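**FOR RELEASE Oct 17, 2018**

# Allinley opens its doors to evening bread classes, and I can't wait to meet you all

Hi, I'm Unnur Ketilsson, and I run the Ketilsson bakery on the corner by the old post office. My neighbors at Allinley have asked me to write this one myself, so please forgive the flour on the keyboard!

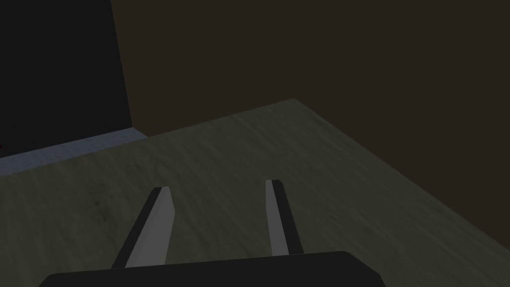 ## What we're doing

Starting in February, Allinley will host a run of evening classes in plain, everyday bread. I mean the stuff you eat with soup: rye loaves, soft rolls, a pan bread my grandmother made when the oven was out (which was often). I'll be teaching most of the evenings, and Bjarke Zoëga is coming over from Restus to handle sourdough, a subject he and I have disagreed on for years.

We have places for 40 people, split between the beginners' group and the one for folks who already bake at home. If you've never touched yeast in your life, go for the first group. If you have a jar of starter in your fridge and it has a name, you probably want Bjarke.

## How it came about

Last winter I gave a talk at the library and brought a few loaves along. I figured I'd be done in an hour. We were still there when they started turning off the lights, and people kept asking where they could learn to do this with someone standing next to them. Hae-won Ma, who manages bookings at Allinley, caught me in the parking lot afterward and we had most of it planned before I found my car keys.

"I've been buying Unnur's rye since I moved here and mine still comes out like a doorstop," says Hae-won. "I signed myself up first. Perks of the job."

## What it costs

The full course is $500, flour and everything else included, and you take home whatever you bake. Floltance has kindly put up $700 to help people who would like to come but can't manage the fee. Just check the box on the form. You don't have to explain anything to me or anybody else.

## Stuff to bring

An apron, a dish towel, and a container with a lid for dough. Please leave rings and watches at home (I lost a good ring in a batch of rolls once and a customer was very nice about it). Classes last 2 hours, plus however long we end up talking.

## Signing up

Forms are at the Allinley front desk and next to the register at my bakery. Press folks who want to visit, ask questions or try some rye should call the desk and ask for Donnie Carnegie, who'll set you up with a time. Mornings are best for me, once the first loaves are out.

###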